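3.2 Table setting and placement of dishes

The second part of the study looks at how household tables are shared between food and other belongings. Earlier work on dining surfaces has mostly dealt with tables laid for a meal, where the plates, bowls and glasses have known places. The tables in our material are different. They are working surfaces in lived-in rooms, and dishes stand next to paper, bottles and small electrical items for long parts of the day.

We follow Szabó in separating the cover of a table from its load. The cover is whatever lies flat on the table top and stays there between uses: a cloth, a mat, a sheet of plastic. The load is everything set down on it. In the Merko coding scheme, which we adopt with small changes, each item in the load is given one of 13 object classes and one of 2 use states, "in service" or "parked." A dish with food or any other content in it is coded as in service. An empty dish, a lid off its container, or an item with no clear link to eating is coded as parked. The full set holds 2913 coded items.

Figure 4 gives a typical mixed table. The cover is a fuzzy purple cloth with a print of small white and light-blue flowers. Two red glass dishes of the same style, one large and one small, both with wavy, gold-edged rims, make up the part of the load that is in service. The larger holds pale yellow grains and the smaller holds a round white object, coded as "egg or similar."

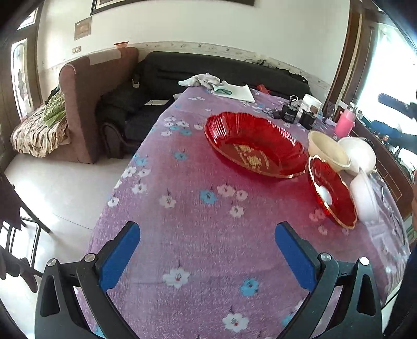

Reading time: 13 min

Figure 4. Mixed table with matching red glass dishes, a cream-colored bowl and a white lid on a flowered cloth. Paper and other items stand farther back.

Three points from this table apply to the wider set. First, dishes that match tend to be placed close together even when their contents have little to do with each other. We coded matching by shape and rim and left color out, as color was hard to judge under mixed daylight and lamp light. Second, lids cause trouble for the coding. The white dome-shaped lid in Figure 4 is beside the cream-colored bowl, but we had no way to tell whether the two belong together. In such cases the coders were told to enter the lid as a separate parked item and to leave the pair field blank. Third, items with no link to eating are often found toward the back of the table. In Figure 4 these include a folded white paper or notebook with a green elastic band on it and two black boxes, one of which has a small white label.

Bottles and jars did not fit well into either use state. A closed jar may be storage, or it may be part of a meal that is being prepared. The clear jar with a white lid and the pink water bottle in Figure 4 were both entered as parked under the rule that a closed container is parked unless its content is also found in an open dish nearby. This rule is stricter than the one used in the Flastlow survey, where any food container within reach of a dish counts as in service. We tested both rules on the tables coded in February. The looser rule moved many closed containers into service but left the order of the object classes unchanged.

Cloth presents a smaller problem. A cloth that covers the table top is part of the cover. A loose or crumpled cloth, such as the white one at the far edge of the table in Figure 4, is part of the load and is always coded as parked. The Skikorus guidelines treat both as cover, and for this reason our counts of parked items should not be compared directly with counts made under those guidelines.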